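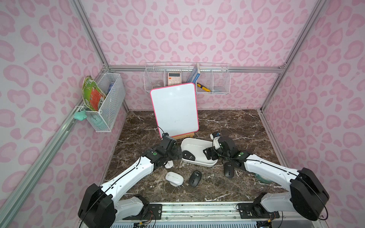
A desk set against a wall fills up from the back forward. Wall baskets fix most of that, as long as they hold only what gets used every week. Hang the long one low enough to reach from your chair, with the bottom 12 inches above the desktop. Flat things such as a calculator stand up best in a divided basket. A box cutter can lie across the bottom with the blade pulled in.

Paper liner behind the baskets saves the wall from scuffs. Lumenta sells it by the roll, and the 60-inch length covers a small nook with some left over for patching.
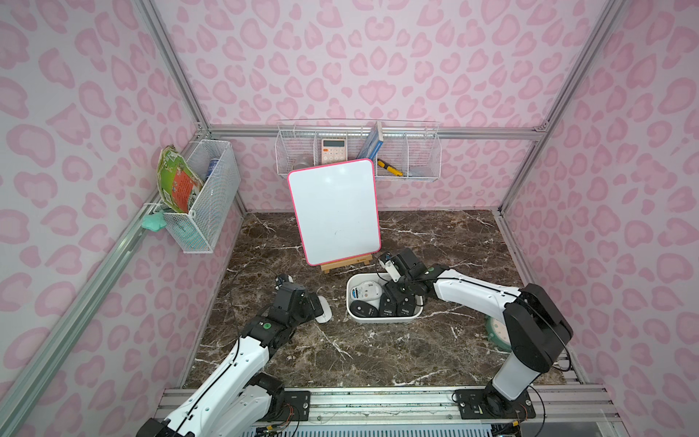 How many bins should a small desk have?

One is enough for most people. Use it for small electronics that have no other home, and empty it every Saturday. A second bin tends to fill with things that belong in another room.

Pick a bin with smooth sides and rounded corners, which wipes out faster than a woven one. The Maltetti catalog lists 700 sizes and shapes of storage box, but any plain plastic bin you already own will do. 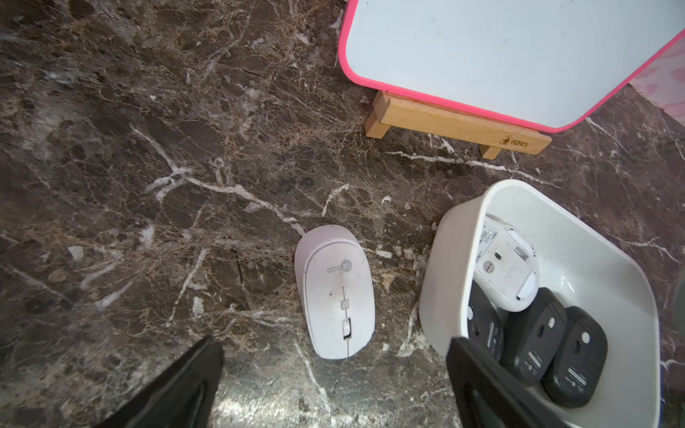 Before anything goes back, wipe it. A barely damp cloth is fine for plastic. Switch off a wireless mouse first and keep the cloth away from the wheel and the seams. Use a dry cotton swab there. Whiteboards that still look gray after erasing need a little board cleaner and a second cloth.

Stone and stone-look tops show streaks, so dry them right after washing.
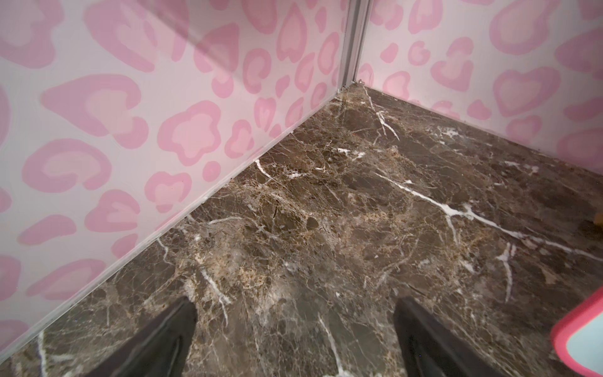 Corners are the last job. Take everything off the desk and work from the back toward you, using a soft brush along the edges and a narrow vacuum nozzle where the walls meet. Dust and dark crumbs gather at the foot of a metal corner post, and a cloth only pushes them in deeper. Grooved posts also need a pass from top to bottom with an old toothbrush. On printed panels like the pink leopard ones, try any cleaner on a low spot first and wait until it dries.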